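Wednesday, and the choir thing is officially happening

Okay so I signed up. I sent the email at lunch before I could talk myself out of it, and then I sat there at my desk feeling like I'd jumped off a garage roof.

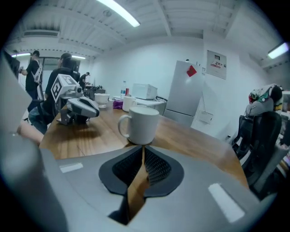
Yannick Joly wrote back inside of ten minutes to say that altos are always welcome, that I shouldn't worry about reading music, and that the first rehearsal is in the basement of the old Hutura building, use the side door, the front one sticks. Signed with just a Y. I read it three times looking for hidden disappointment and didn't find any, so that's something!

I haven't sung in front of people since high school. I mean, car singing, sure. Shower singing, constantly (sorry, upstairs neighbors). But standing in a row with a folder and someone waving a hand at me? I was 17. We did a medley from some musical I've blocked out, and I came in a full measure early on the quiet part, all by myself, loud as a goose. My mother has it on tape. She brought it up at Thanksgiving as recently as last year.

Anyway, rehearsal was tonight! I got there way too early and drove around the block until it looked like a normal time to walk in. Side door, like he said. The stairs smell like floor wax and old radiators and I loved it immediately, it smells exactly like elementary school. There was a woman at the bottom handing out folders and she put me between a tall lady in a green cardigan and a girl who hummed the whole time, even when we were supposed to be breathing. We did SO much breathing. I didn't know you could be bad at it but I got a little dizzy during the hissing one and had to lean on the piano.

Then we did an old Nurnmont harvest song, which is apparently what they open with every fall, and everybody else knew it cold. I moved my mouth for the first verse. By the second time through I had most of the alto line, which is four notes, basically, and you just sort of walk back and forth between them while the sopranos get all the pretty stuff. And then there's this place near the end where the tune drops out and it's only us and the basses, and I got actual goosebumps. On my arms! From four notes! I wanted to turn around and say did you hear that, but everyone had already flipped to the next page.

The next page was a disaster. Latin. I'm not going to talk about the Latin.

Dues are 60 dollars for the season, plus 39 for the folder and the black scarf thing, and I had to write a check. I'd forgotten which line you spell the number out on. Had to start over on a second one with the green cardigan lady holding the flashlight on her phone for me, since the light by the coat rack is out.

I drove home with the windows down even though it's October and freezing and sang the alto part the whole way, and let me tell you, the alto part without the tune on top sounds like somebody looking for their keys. Didn't care. Render, who was waiting on the back of the couch like he'd been abandoned for a month, got a private performance while I opened his can, and he left in the middle of it.

Stuff to remember for next week: pencil (they all had pencils, I had a pen and got a look), water bottle, thinner sweater, ask somebody how to say the Latin. The concert's in December at the Arumugam, the big one with the balcony. It seats 190 on the main floor alone, which I know only because I looked it up in the parking lot, and I wish I hadn't. I haven't told Mom yet. If I tell her she'll come, and if she comes she'll bring my aunt, and they'll sit in the front and wave.

I might tell her, though. I keep picking up the phone.

It's way past eleven and I'm wide awake and still humming. My throat's scratchy, so I should make some tea with honey, but the honey turned into a rock sometime over the summer and I don't feel like standing around with the jar in a pan of hot water. Toast instead. Then bed, I mean it this time, I've got that dentist appointment at eight and I haven't flossed since I made it.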